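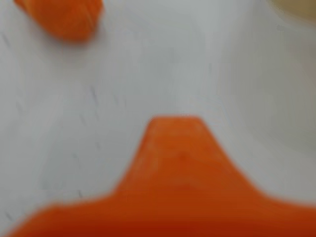 Report to the Clotasport Education Grant, covering the months through May

The grant supports a student project in which a small robotic arm sorts light waste into bins by material. Work in this period moved from assembly to training and to the first public demonstration. Total enrollment stands at 24 students, divided into three teams under the direction of Ebuka Chukwu. Spending remains within the approved budget, and no change to the scope is requested.

Students recorded 176 practice runs of the arm during the period. Soft items gave the most trouble. A crumpled piece offers the gripper no fixed edge, and the approach angle has to be set again for each shape. Li-hua Tang's team has taken on this part of the work and now keeps a written log of every failed grasp.
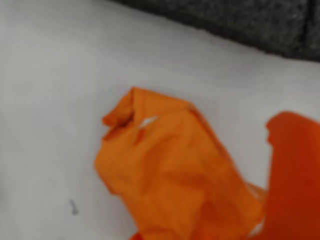 Flusden School - Department of Technology and Design

The department has provided a room on Tuesday afternoons and will continue to do so through the end of the term. Chidubem Adeleke has assumed responsibility for safety instruction and for the parts inventory. Two servo motors were replaced under the maintenance line of the budget - both within the amount set aside.

The demonstration station was built by the students under the team name Recyclobots. Paper cups with ribbed sleeves serve as miniature bins, and recycling labels tell visitors what belongs in each.
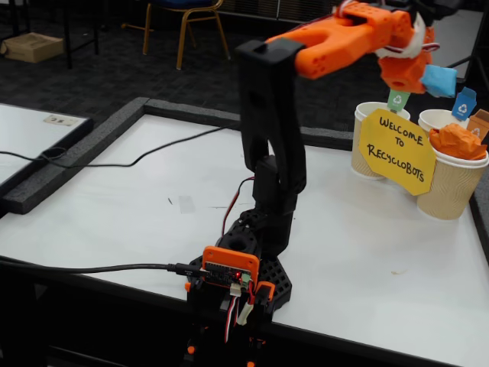
Work planned for the next period

Folasade Oyelaran will lead preparation for the regional meet at Flillstead, where each team is allowed 20 minutes at the table. Students will shorten the reset between runs and prepare a spoken introduction for the judges.
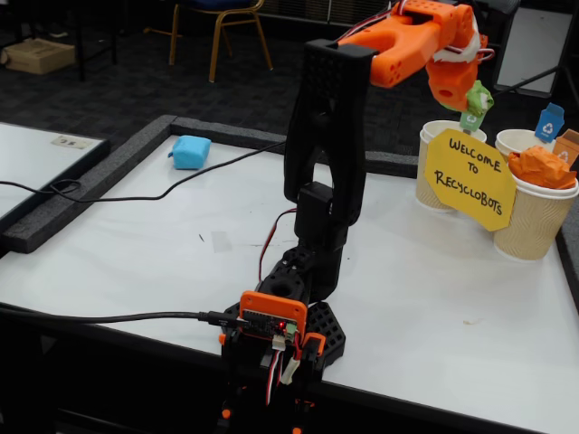
Reliability is the main objective before the meet. The teams will repeat the full sorting routine under timed conditions, and Chalerm Limsakul will review the results with them each week. The layout will be kept as it stands, with the yellow welcome sign in front of the cups on the right and the arm near the front edge of the table, so that results can be compared from one session to the next. A statement of expenses is attached.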